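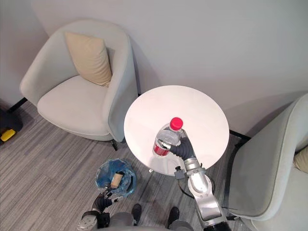
Bernari to open reading lounge and furniture lending room in January

11/12/2022 – Bernari, the family furniture maker, is very happy to announce that its new reading lounge will open its doors in January on the ground floor of the old Lenz button works, a building many neighbors will remember from their school days (and from the smell of the bakery that used to be next door).

The lounge covers 3540 square feet and will have seats for 24 readers at a time, with armchairs, side tables and good lamps throughout. Entry is free. Visitors are welcome to bring their own book or borrow one from the shelves, which start out with around 700 titles, most of them given by families in the neighborhood over the summer and fall.

"My grandmother read every evening in the same chair until she was well past ninety, and when she got up you could still see where she had been sitting," said Heike Hagedorn, managing director of Bernari. "We have made chairs for a long time and we sell them in shops where people sit down for half a minute. I wanted a place where you could sit for a whole chapter, or three, and have a cup of tea while you are at it!"

A second room, named Alline after the company's first sofa, will lend out small pieces of furniture to people who have just moved and are still waiting for their own things to arrive. Loans run for up to six weeks, and delivery within the city is included. The room opens with 200 pieces, among them stools, floor lamps, folding desks and children's chairs.

Tea, coffee and cake will be served by Kikiron, the café that has been a favorite on the market square for years and is bringing its plum cake along.

The lounge will be open every afternoon and on two evenings a week. Opening hours and the lending form will be posted at the front door and on the Bernari website before the holidays. Groups and book clubs are asked to write ahead so that a corner can be kept for them.

Filed under: Company News, Home & Living, Community

Related news
Kikiron brings back its winter soup menu
How to wash a wool seat cover at home
Bernari apprentices finish their first chairs
A short history of the Lenz button works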